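Nanlow Microfiber Towel, Royal Blue

Kitchen and Cleaning > Cloths and Towels > Microfiber
Item 71. Sold singly or in a pack of 3.
Also in this range: Sista glass cloth, Prusdale floor cloth, Colombo dish towel

I've sold a lot of cloths in my time and I'm a little embarrassed by how much I have to say about this one. It's the Nanlow, it's blue (very blue!), and it's the towel I reach for at home when the counter is a mess and company is ten minutes out. We started carrying it in October after I'd used one of the early ones nearly to death, and it has been the best seller in the cloth section ever since, which I'd like to think has something to do with me going on about it at the register.

It's a drying and wiping towel, mainly. Dishes, countertops, the car if you must, the dog if you really must. I keep one for glasses and one for everything else, and the one for everything else has had a hard life.

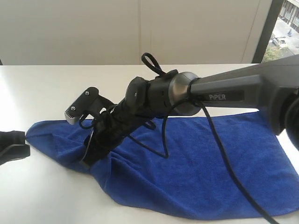 Color first, as that's what people ask about on the phone. We only get it in royal blue, and no, I can't get it in sage, I've asked twice. I've come around to it. Mine gets bunched up and dropped wherever I happen to be standing, and against a white tabletop a bright blue towel is awfully easy to find again, even pulled into a twist at one end and full of creases. My old gray ones used to vanish under the mail for days. The blue also tells everybody in my house which towel is the cleaning towel and which ones are for hands, and that's saved me some arguments.

It's a soft towel and it folds soft, meaning it won't sit in a crisp square on the shelf like a linen one will. If you want something to hang on the oven door and look pretty for the holidays, get the Colombo. I won't be hurt.

How I use it

For glasses I use it dry. For counters I get it damp, wring it hard, wipe, then flip to the dry side and go over it once more. For the stove top I use a bit of dish soap and rinse the towel out right after, before the grease settles in. One towel does my whole kitchen on a normal night. After a big dinner it's two, and I've never needed the third, so the third one lives in my car.

It picks up flour like nothing else I've tried. Do shake it out over the sink before you wet it, or you'll be rinsing paste.

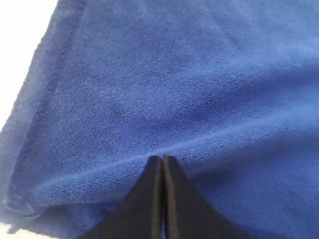
Reading time: 3 minutes

Pile and edges, then. The pile is short and dense, all tiny loops, more like a little terry towel than those slick flat cloths you get for eyeglasses. I like loops for wiping. A crumb goes in and stays in until you shake it. The side is folded over and stitched down into a proper hem, and you can make out the seam line running along it. The very edge is a bit fuzzy where the fibers stick out past the fold. I've had a couple of people ask if that means it's fraying. Mine has looked fuzzy along there from the day I opened it and I haven't lost any of the stitching yet. If a stray loop gets pulled, snip it with scissors, don't yank it.

Washing

Warm water, regular detergent, no fabric softener. Softener coats the fibers and then you have a towel that pushes water from one side of the counter to the other. Same goes for dryer sheets. Wash it with other microfiber if you can, because it'll grab lint off your cotton towels and hang on to it for dear life. Tumble low or hang it up. No bleach and no ironing (who is ironing these?). Run it through once by itself before you use it, the dark blue can let go of a little color the first time.

Ordering

Singles and packs of 3 both ship flat in a plain mailer. If you run a cafe or a salon or you clean for a living, we do a case of 400, and you should call before ordering one so I can check what's in back. Nanlow's last run for us was 3,000 towels and they went quicker than I'd planned on, so if the page says out of stock, give it a couple of weeks and look again.

Returns are fine on anything unwashed. If a hem comes undone on you, send it back washed or not and I'll swap it.

People also buy

Sista glass cloth: flatter and thinner, nicer on wine glasses, hopeless on a spill.
Prusdale floor cloth: much bigger, rougher, goes on a flat mop head.
Colombo dish towel: cotton, striped, the pretty one.

Page last updated Friday, December 24, 2004. Orders placed over the holiday go out when we're back in the shop.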